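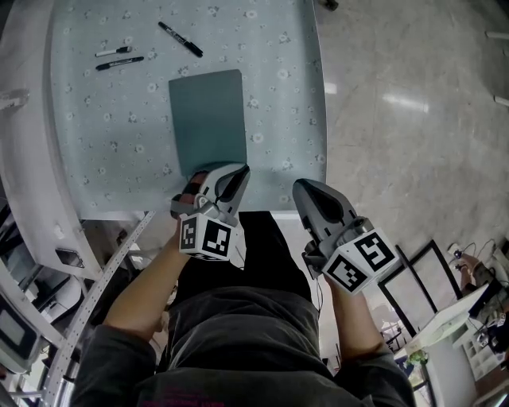 Teaching the Gripper by Hand: An Open Day at Skodari

The sign on the street door still carries the name of the previous tenant, and the bell does not work. Flora Kinnear came down to let people in herself, in groups of four or five, and took them up the back stairs to the second floor. Skodari has rented there since August, after two years in a smaller place across the river in Ircombe.

Kinnear runs the handling group. She spent most of the open day beside a table with a flowered cloth on it, where a colleague held a gripper in each hand and worked at a teal board and some markers. Visitors expecting a robot to do something asked her when it would start.

"I got that question from almost every group," she said. "I tell them this is the part we do all week. A person picks up the grippers and does the job with them, over and over, and the recordings are what the robot learns from. The arms come in much later."

The grippers are held by a handle and have gray fingers. Each one carries a white cube printed with black square patterns, and software uses those patterns to work out where the gripper is and how it is turned. Kinnear said the cubes get more questions than anything else on the table.

"People think they're a kind of QR code and want to scan them with their phones. One man did try. They only tell the computer which face it's looking at and from what angle."

The tasks are small ones. Straighten a board, move a marker from one side to the other, line up a pair of markers. The company's first list had 157 of them, written by Kinnear over a week with a pad on her knee at home. Twenty have been dropped as too much alike, which leaves 137.

I asked what makes a flat board worth the trouble.

"Getting hold of it," she said. "A board lying flat on a table doesn't give you much. You or I would slide it to the edge without thinking, or get a fingernail under it. With a gripper you have to decide where to come in. Put too much pressure on it and the whole thing scoots away from you. New people take a while to find that out, and we keep those recordings too."

The tablecloth was a choice. Skodari changes the cloth often, and the flowered ones come from a discount store near the bus station. Kinnear said that early on everything was recorded on the same bare tabletop, and the robot did well there and badly in every other place they tried it.

Thierry Chevalier looks after the recordings once they are made. His desk is in the next room, and he gave the second half of the tour, with a screen turned around so that people could see it. The current set, which the company calls Pangaribuan after the street where Chevalier used to live, held 3592 recordings on the morning of the open day. He has gone through all of them. After his checks, 2095 were marked as good enough to train on.

"The rest aren't garbage," Chevalier said. "A lot of them have the cube hidden for a second or two, behind an arm or under the edge of the table. We lose the position and then it jumps. Some of those we can repair. Some I just can't tell what the person was trying to do, and if I can't tell, I don't want to teach it to a machine."

He would like people to work more slowly. Kinnear would like them to work at the speed they would use at home. The two of them have been having this argument since the spring and had part of it again in front of the visitors.

"Thierry wants it clean," Kinnear said. "I want it normal. We end up somewhere in the middle, and then he complains about it at lunch."

Several visitors asked about jobs, and two asked what the robot would be sold for. Kinnear would not give a price. The first customer is Plerngate, a packing firm that has agreed to try a pair of arms on its sample kits, which are put together by hand at present. She said the trial will cover one bench and one shift, and that she does not expect it to go well in the first month.

Toward the end of the afternoon visitors were allowed to hold a pair of grippers themselves. A boy who had come with his grandmother picked up a marker on his third try and then did not want to give the grippers back. His grandmother found them heavier than they looked. I had a turn too, dropped the marker twice, and pushed a second one off the table.

Chevalier asked whether I wanted to be recorded — I said no.

The next open day has not been set. Kinnear said they would probably hold one after the Plerngate trial, and that she hoped to have the bell fixed by then.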